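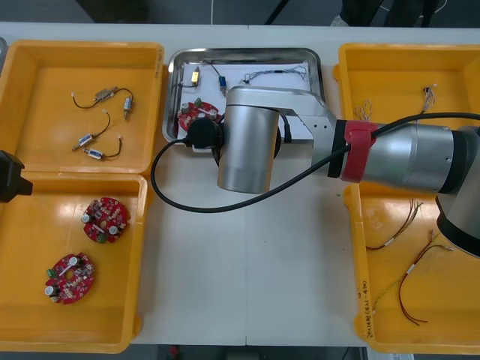
Small wired parts in yellow trays, with a steel tray between them.

We use cookies to remember your preferences and to see which pages get read. By continuing you agree to our cookie policy. Accept | Manage

How to Sort Out a Junk Drawer Full of Cables and Little Parts

If your house is anything like mine, there is a drawer in the kitchen (or the hall, or both!) that holds every charger, adapter and mystery wire your family has ever owned. Mine had gotten so full that I had to slide a ruler in to get it open, and one rainy evening in April I finally gave in and emptied the whole thing. I've done it for my sister and two neighbors since, and I've settled into a way of going about it that I'd love to pass along.

Step 1. Empty everything onto a table

Pick the biggest table you have and put down an old sheet. Pull out the drawer completely and tip it gently, then wipe it out while it's empty. Set a timer for 15 minutes and do nothing but untangle. Put some music on -- it's slow work, and you'll be much nicer to the knots if you're in a good mood.

Step 2. Choose your trays

Shallow ones are best for the first sort. Deep bins look so tidy on the shelf, but you end up digging, and then you're back where you started. I bought a set of Jundska trays and filled in with baking pans and the lids of shoeboxes.

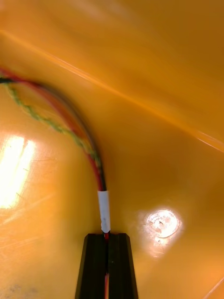 Color helps more than I expected, too. My friend Nima Abbasi gives each person in her family a color, and even her youngest puts things back where they go. I'm not that organized, so I just use one color for "keep" and one for "ask somebody."

Step 3. Sort by what plugs into what

Start with the ends. Phone chargers go together, then network cables, then anything for the TV, then batteries and bulbs in trays of their own. Don't stop to test things yet, or you'll be at it until midnight. Anything with a split jacket or bare wire showing goes straight into the recycling pile, and please don't plug it in "just to see."
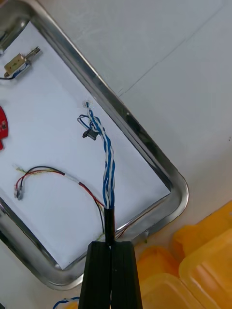 Step 4. Coil, tie and label

Wrap each cable loosely around your hand, fasten it with a strip of hook-and-loop tape, and add a paper tag with the device and the room. Keep no more than 3 spares of any one kind -- I know, I know, but you really won't miss the rest. Then line the drawer, set the trays back in, and keep the ones you reach for most up front.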